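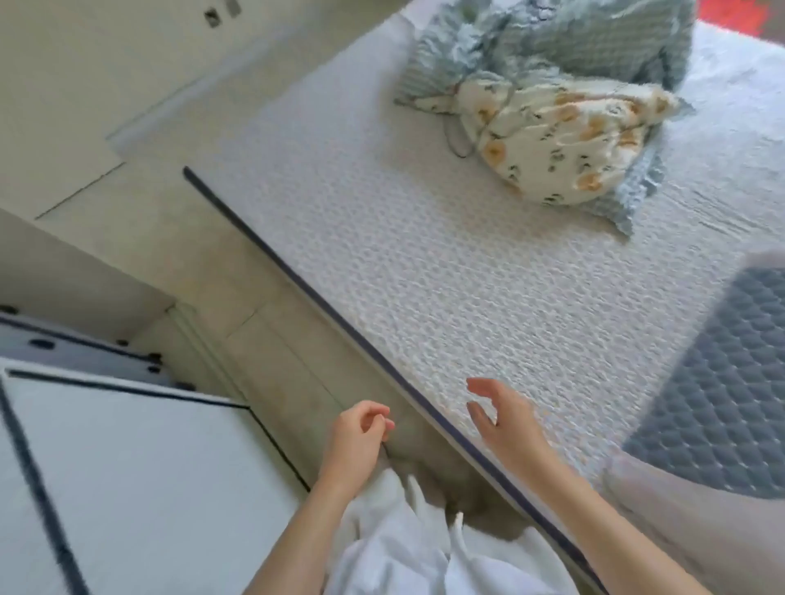
Airing a bare mattress

Strip the bed completely, pillows and blankets included. Vacuum a textured top with the upholstery nozzle at low suction, working in overlapping passes. Run the crevice tool along the piping, where lint collects. Treat spots with a damp cloth and mild soap; do not soak the fabric. Leave uncovered for four hours with a window open. Rotate head to foot in May and November. Refit the cover only when the surface is dry to the touch.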